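4.3 Remplacement du filtre à carburant et purge du circuit

Applicable aux utilitaires Ovard à moteur diesel 1,9 l équipés du porte-filtre Grovier. Les véhicules livrés avant la mise à jour du 4 août 2023 conservent l'ancien joint plat ; consulter la section 4.2 pour la référence à commander.

Périodicité : tous les 25 000 km, ou à chaque allumage du témoin d'eau dans le carburant.

ATTENTION – Le circuit haute pression peut rester chargé après l'arrêt du moteur. Attendre l'extinction du tableau de bord et ne desserrer aucun raccord côté rampe.

Outillage : clé à sangle, douille de 25, bac de récupération, flexible transparent, clé dynamométrique.

Dépose

1. Couper le contact et débrancher la borne négative de la batterie.
2. Déposer le cache moteur (4 clips). Tirer verticalement, sans faire levier sur la rampe d'injection.
3. Placer le bac sous le porte-filtre et raccorder le flexible à la vis de purge inférieure.
4. Ouvrir la vis d'un tour et laisser s'écouler le carburant.
5. Débrancher le connecteur du capteur d'eau.
6. Desserrer la cuve à la clé à sangle, puis la dévisser à la main en la maintenant à la verticale.
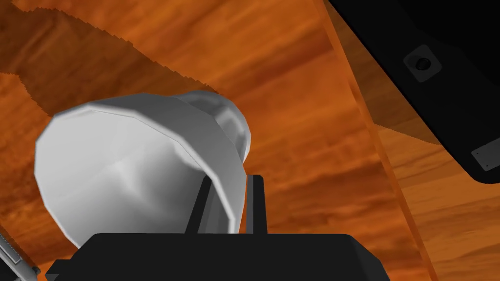

Fig. 4-7 – Coupelle blanche maintenue par une pince noire.

Note – La cuve des filtres Shibata comporte un filetage fin. En cas de résistance dès le premier tour, revenir en arrière et représenter la pièce.

Repose

7. Nettoyer la portée du joint avec un chiffon non pelucheux. Ne pas employer de solvant chloré.
8. Monter le joint neuf, légèrement enduit de gazole propre.
9. Insérer la cartouche, ergot tourné vers l'avant du véhicule.
10. Visser la cuve à la main jusqu'au contact, puis serrer à 25 Nm.
11. Refermer la vis de purge et rebrancher le capteur d'eau.
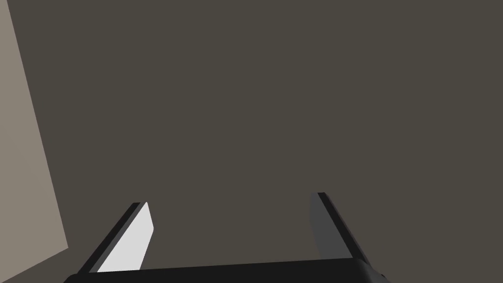 Purge

12. Rebrancher la batterie. Mettre le contact sans actionner le démarreur, attendre l'arrêt de la pompe de gavage, puis couper. Répéter l'opération 4 fois.
13. Démarrer et maintenir le moteur à 1 450 tr/min jusqu'à ce que le régime soit stable.
14. Contrôler l'étanchéité du porte-filtre moteur tournant, puis à nouveau lorsque le liquide de refroidissement atteint 80 °C.

Si le moteur ne démarre pas, reprendre à l'étape 12. Ne pas solliciter le démarreur de façon prolongée – la pompe haute pression est lubrifiée par le carburant et se dégrade à sec.

15. Remettre à zéro le compteur d'entretien à l'aide de l'outil Prilia, menu Moteur, Alimentation, Filtre.

Fiche révisée en mars. Rédaction technique : Mio Kaneko.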